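FOR IMMEDIATE RELEASE

NISBY ANNOUNCES SECOND ALBUM "GUIMARÃES" AND 14-STOP REGIONAL TOUR

Alt-country five-piece back in December with eleven new songs, a pedal steel and a bigger van

Alt-country band Nisby will release their second album, Guimarães, this December on Vilier Records. Eleven tracks, 43 minutes, vinyl and digital. CD at shows only. Lead single "Gravel on the Verandah" is out now on all the usual services and has gone to community radio.

The record was cut live over nine days in a decommissioned shearing shed, with Darragh Hennessy producing. Minimal overdubs. Hennessy also plays baritone guitar on three songs and sings the low harmony on "Payday Ute", the long one that closes side A.

"We did the first album in bits, over two years, whenever someone had a day off," says singer and main songwriter Kirsten Sveinbjörnsson. "This time we wanted everyone in the one room, looking at each other. You can hear the dog on track four. We left the dog in."

The title comes from the Portuguese city where Sveinbjörnsson spent a winter washing dishes and writing most of the lyrics. None of the songs mention it by name. The title track is about a ferry timetable.

Nisby's self-released debut sold out its pressing of 428 copies, mostly off the merch table. It has been unavailable on vinyl ever since and won't be repressed for now, so please stop emailing Gobnait. The new one gets a first run of 1075, with 143 of those on tan coloured vinyl for mail-order customers. Pre-orders are open and the tan ones are going quick.
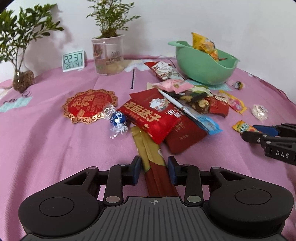 Snack table, pink tablecloth and a big red bag of 瓜子.

The tour starts the week of release. Fourteen stops, mainly halls, bowling clubs and two wineries, plus a home-town show at the Pluner Hotel with a room capacity of 352. That one will be fully seated for the first set and standing for the second. Doors 7 pm, Nisby on at 8.45 pm. Kitchen shuts at 8 so eat early.

Support on all dates is Manouchehr Mahmoudi, playing solo on lap steel and voice. Mahmoudi also co-wrote "Half a Paddock" on the new album and will sit in with the band for the back half of the set most nights.

"I grew up on my uncle's Merle Haggard tapes and I never got over it," Mahmoudi says. "Kirsten sent me a verse at midnight and I'd sent the chorus back before breakfast. Didn't change much after that."

Eamon Ní Mhurchú joins on drums for the tour. He replaces the band's original drummer, who is home with a new baby and who plays on teh whole record.

Tickets for all shows on sale now through the band's website and at the venues. Under 12s free at the hall shows with an adult. Wineries are 18+ after 6 pm - check the venue page before you book.

Track listing:
1. Gravel on the Verandah
2. Cattle Grid
3. Half a Paddock
4. Your Mother's Kelpie
5. Payday Ute
6. Guimarães
7. Neighbour's Radio
8. Two Bar Heater
9. Tin Roof, Long Weekend
10. The Colour of the Dam
11. Last Servo

ABOUT NISBY
Formed over a shared practice room and a love of sad waltzes. Vocals, two guitars, bass, drums, with pedal steel added for the new record. Won't play weddings, have been asked.

Review copies, interviews, hi res artwork and guest list requests to Gobnait Ní Chonaill, Vilier Records publicity. Kirsten and Manouchehr both available for phoners, mornings are best. Radio edits of the single on request - the album version has one swear word in the third verse, the edit dosen't.

ENDS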